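Home | News | Clubs | Interviews | Archive | Contact

Slow hands: a talk with the Jarnham robot club

The Jarnham robotics club meets on Wednesdays after lessons, in the old food technology room, and you can still tell it was the food technology room. One cupboard has a label reading DRY GOODS and contains motors. The teacher who runs the club has been in the building long enough to have taught some of the parents to make scones, and considers both jobs to be much the same. "You give them the parts, you tell them the order, and they do it in another order," she says.

I had come to talk about Palar, the club's robot arm, which is entered for the Lero Cup in March. The Lero Cup is a sorting contest for school teams. Each arm gets a worktop covered in mixed building bricks and a set time to put them into trays by colour. There is no steering by hand once the clock starts. Last year Jarnham came ninth out of nine, a result the club's captain describes as "consistent".

She is in Year 12 and has the manner of someone who has spent a lot of time waiting for things to upload. I asked her what went wrong.

"It was the yellow," she said. "We had trained it at school under the strip lights and the hall had big windows. It thought all the yellow ones were a bit of table. It did the blues beautifully. Then it went and stood over a yellow brick for the rest of the round, as if it was thinking about its life."

"It picked up a tray," said the boy next to her, who looks after the gripper.

"It did pick up a tray."

The new arm is meant to be cleverer, and it learns in a different way. Last year's program was a long list of rules, written by a sixth former who has since gone off to university and, I was told, does not answer messages about it. This year the pupils steer the arm through the job themselves, over and over, and the recordings are fed to a program that tries to copy what it has been shown. The club has set itself a target of 4,000 recorded picks before the Christmas break. On the day I visited, the whiteboard said 2,806, and somebody had drawn a small face beside it that did not look well.

"A pick is one brick, from nothing to in the tray," the captain explained. "If you drop it you still save it, but it goes in a different folder. We have 988 in the drop folder. I'd like it on record that they're mostly his."

The gripper boy did not dispute this. He said that dropping things was how he found out about the fingers, and that the first set, printed in a hurry over half term, had been as smooth as a bathroom tile. "They'd close on a brick and it would just shoot out. We found one behind the fridge." The present pair have rough pads on the inside, and took him longer to get right than anything he has handed in for an actual qualification. I asked which subject that was. He asked me not to put it in.

There are 11 regular members, plus a Year 8 who comes for the biscuits and turns out to be the best driver in the club. I watched him for a while. He steers with his tongue between his teeth and says nothing, and the arm goes down, closes, comes up, and goes across. Then it goes back. He did this for twenty minutes without appearing to blink. When I asked him for the secret he considered it and said, "You go slower than you want to."

The teacher wrote that down. She said it was better than anything in the scheme of work.

The money is a sore point, although everyone is polite about it. The arm was paid for by Gautier, a firm on the trading estate that makes hinges for shower doors, whose owner came to an open evening by mistake, looking for the badminton. He has been generous ever since. In return, the club's team shirts have a shower hinge on the back. The members seem to have made their peace with the hinge. "People remember us," said the captain. "They don't remember us for winning, so it's nice to have something."

What they did not have, until this term, was enough bricks. The contest rules say large bricks of the kind made for toddlers, which is hard on the dignity of people applying for engineering degrees. An appeal went out in the school newsletter and the replies came in carrier bags. Quite a few bricks had been chewed. The team washed the lot in the old food tech sinks, and the teacher says it was the first time in years that she had seen those sinks used properly.

I asked why they did not just tip them all out the right way up, to make life easier. There was a silence, of the sort you get when you ask a cyclist why he doesn't get a car.

"They don't come the right way up," the gripper boy said at last. "At the Cup, they tip them out of a bucket."

So at Jarnham they are left how they fall. A brick with its studs on top is an easy thing to find and an easy thing to hold. A brick on its back is all hole and thin walls, and to a program that has only met studs it may as well be a different toy. Then there are the odd shapes, the arches and roof pieces, which the captain calls "the guests". A curved one can roll out of the fingers if you take hold of it in the wrong place. A sloped one gives you two good sides and two that are no help.

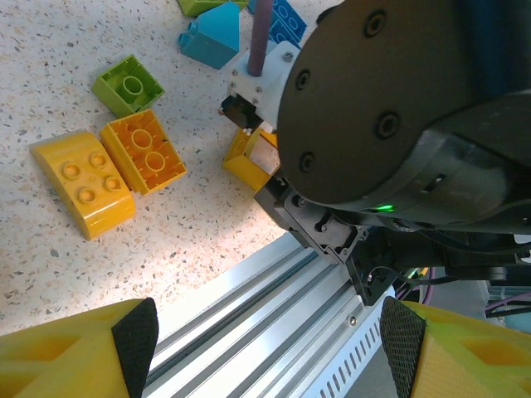 Palar's fingers and the practice bricks, some of them upside down.

Yellow is still the worry. They have collected more yellow bricks than any other colour, on purpose this time, and they move the arm's worktop to different spots so that the light falls in different ways. The trouble is that no two yellows match. Some are pale, some are nearly orange, and the contest has one tray for yellow and another for orange. There has been an argument about one particular brick since September. It has been to the art department for a second opinion. The art department said it was "warm", and was thanked.

"We put it in the yellow tray," said the captain.

"You put it in the yellow tray," said the gripper boy.

This matters more than it might seem, as the program copies whoever was driving. If half the club calls a brick yellow and the other half calls it orange, the arm learns to dither. They have seen it do so, swinging from one tray to the other and back with the brick held out in front, like a guest who has brought the wrong wine. The teacher has ruled that the brick is yellow on all days, and put up a notice.

I wanted to know whether the arm could do any of it by itself yet. It can, up to a point. They ran a trial before half term on a program trained with the first batch of picks, giving it 48 bricks and no help. The captain would not tell me how many it got. The Year 8 would have told me, and was given a biscuit.

"It found all the trays," she said. "It was very confident about the trays."

The teacher takes a longer view. She does not much mind where they come in March, she says, though I noticed she knew the name of every school that had beaten them and the order in which it happened. What she likes is that the work is dull and they keep turning up for it. "They thought it would be all lasers. It's mostly putting a brick in a tray, then taking it out again so the next person can put it in a tray. I've had classes walk out on bread dough for less."

At half past five the caretaker's keys could be heard coming down the corridor and the driving rota was called to a halt. The captain went to the whiteboard, rubbed out the last figure and wrote in the new one. The gripper boy said two of those had been drops. She looked at him for a moment, rubbed it out again, and changed it.

The club is still taking bricks, chewed or otherwise, at the school office. It has enough yellow.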